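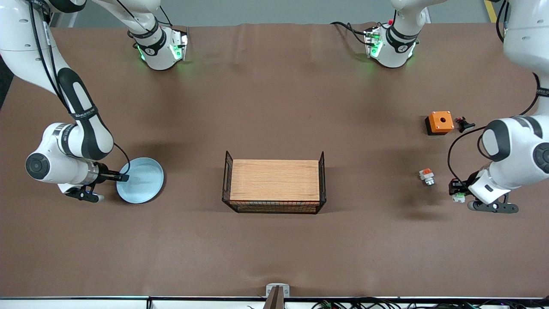
The Berkow cell, both arms over the table.

The Cell at Berkow

The service ticket said "intermittent placement error," and I have learned what that means. It means something went wrong, then it went right while a manager was watching, and so it got a polite name.

I drove up from Dudden before it was light. Pridside had bought the cell in spring from a company called Fuentealba, and the sales sheet was still taped inside the door of the control cabinet. It promised 2,000 cycles between checks. It also promised that the cell would correct itself as it went, so that the customer could forget it was there. I read that part twice with my coat still on. I have been fixing machines most of my life and I have yet to meet one that liked being forgotten.

The shift lead met me at the line on the floor. She had a tablet under one arm and the face of a person who had already explained the problem to three other people.

"It misses the plate," she said.

"How often?"

"When it feels like it."

"And what does Fuentealba say?"

"They say it's our lighting."

I looked up at the lights. They were lights.

The work was simple enough, if you believed the sheet. There was a blue plate, a wire basket, a piece of board, and a few small parts to be put together at the next station. The arms were supposed to set the board in the basket, set the plate on the board, and put a part on the plate. Then the whole thing would go down the line as a kit. A kid could do it. A kid had done it, the shift lead told me, for two summers, and had never blamed the lighting.

I asked her to run it for me. It ran perfectly. The right arm went for the plate, the left arm waited its turn, the green lights glowed the way they do when everything is supposed to be fine. I have no faith in green lights. They tell you that the light is getting power.

"It knows you're here," she said.

"They all do."

So I sent her off to her coffee and sat down on an upturned crate to wait. That is most of the job. People picture a man with a wrench. What they ought to picture is a man on a crate, trying to look as if he has gone home.

What the Log Said

The log said nothing was wrong. It said so for page after page. Wherever the shift lead had written "missed plate" on her own paper sheet, the log had "plate acquired," with a little score beside it, and the score was always high. The machine was grading its own homework.

I called the support line at Fuentealba and got a young man who was very glad I had called. He asked if I had restarted it. I said I had. He asked if I had run the guided calibration. I said I had done that as well, and that the guided calibration had told me I was doing great.

"Then it should be within tolerance," he said.

"It should."

"Is it possible the operators are moving the plate?"

I looked through the glass at the operators. One of them was eating a pear. The plate was on the other side of a locked gate.

"No," I said.

"We do sometimes see issues with ambient light."

I thanked him and hung up. Then I did what I should have done at the start, and went in with the power locked out and put my hands on things.

I began with the arms, as everybody does, that being the expensive part. I checked the bolts at the base of the right one, and they were tight. I checked the flange and the gripper. I held the two black fingers and tried to wiggle them, and they did not care for it but they stayed put. I followed the cables up and back, feeling for a place where one pulled before the joint had finished turning. There was a stiff spot near the elbow. I wrote it down, but I did not think much of it. If you go looking for a stiff spot in a cable you will always find one, and then you will order a cable, and the customer will pay for it, and the plate will still be missed.

The left arm was the same story with the pages turned the other way.

Underneath the table was a mess of black wires with little green connectors on them. I spent a bad half hour there on my back. Somebody had wired that in a hurry, meaning to come back and tidy it. I know because I have meant to come back to plenty of places myself. But every connector was seated, and I came out with dust in my collar and no answer.

By then it was the dull end of the morning. I had ruled out everything with a part number on it.

The Brown Cover

I noticed it because I leaned on it. I had put my palm on the table to get up off my knees, and the table moved. That is how it felt. The table was solid as a church. It was the cover that had gone, the brown one that lay across the whole top, and it had gone just a little, the way a rug does.

I pushed it back. It slid. I pushed it again with one finger and it slid for that, too.

Now, I did not shout. I distrust the moment when you find it. I have found it many times, at many plants, and been wrong by supper. I took a pencil and made a small mark on the white strip at the near edge of the table, and another on the cover right above it, so the two made one line. Then I went out, locked the gate, and gave the machine its power back.

I let it run for 90 minutes. I watched the arms come down and go up. Each time a gripper took hold of something low, there was a touch of drag, so slight I might have been making it up. The parts stood there through it all: the orange box with the hole in the top, the black button on its side next to it, the small orange and white piece nearer the middle. Nothing appeared to move. The log said "plate acquired." The score was high.

When I went back in, the pencil lines no longer met.

The shift lead had come over by then. She bent down and looked at the marks for a good while.

"That's it?" she said. "It's the tablecloth?"

"It might be the tablecloth."

"They wanted to sell us a camera."

"They may still want to."

She laughed, but not for long, because she had been written up for this. She told me so while I hunted for tape. There had been a meeting in August about operator handling, and she had signed a form. I said I would put the marks in my report, and the time between them. She asked if anyone would read it. I said that I put things in reports so that later on I could say I had.

We pulled the cover straight. It kept a few wrinkles and I let it keep them. I taped it along the underside where the arms could not catch it, and I taught the right arm where the plate was again, by hand, one small push at a time, with the guided calibration turned off so it would quit congratulating me. Then I ran a single kit at a crawl with my thumb on the stop. Board in the basket. Plate on the board. The left arm brought the green part over and let go of it, and drew back to the far side.
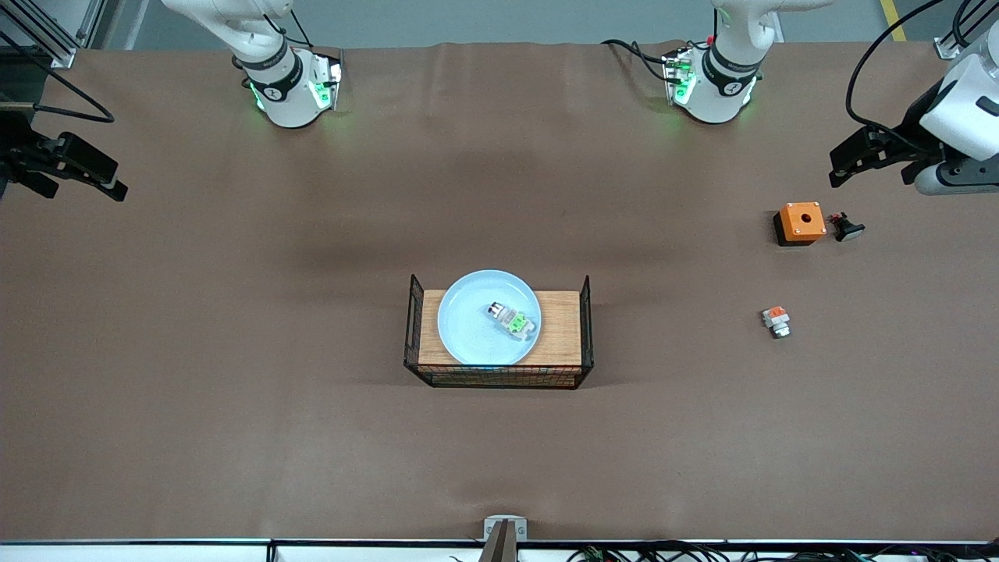

Before I Left

I would like to say the shift lead shook my hand and that was the end of it. She asked me how long the tape would hold.

"I don't know," I said.

"Guess."

I do not like to guess, but I looked at the tape. "700 cycles. Maybe less if it gets warm in here."

"It gets warm in here."

"Then less."

She wanted it in writing that the cover should be bolted down, or thrown out and replaced with something that could be. I wrote that. I wrote that the marks should be looked at once a shift by a person with eyes. I wrote that the score in the log was no use for this kind of fault, since it measured how sure the machine was, and the machine had been sure the whole time it was missing. I read that line over and left it in, though I knew the office would take it out.

The office did take it out. What went to Fuentealba was a paragraph saying that the surface had been secured and the cell recalibrated. What came back, some weeks after, was a notice to all customers about a new version. It would now detect surface movement on its own. Checks could be stretched by another 1,000 cycles.

I had the notice in my coat pocket the next time I was up in Berkow, for a conveyor that had nothing to do with any of this. I walked over to the cell on my lunch. It was running. The lights were green – they would be.

The tape was new. It was a different color from mine, and it had been put on more neatly. On the white strip, next to my pencil line, there was another line, and then another beyond that, each with a set of initials so small I had to take my glasses off to read them. All the initials were the same.

I looked for the shift lead, but she was at the far end with a clipboard, telling a driver he could not park there. I ate my sandwich standing up and watched the arms do three or four kits. They got every one. I stayed for one more anyway.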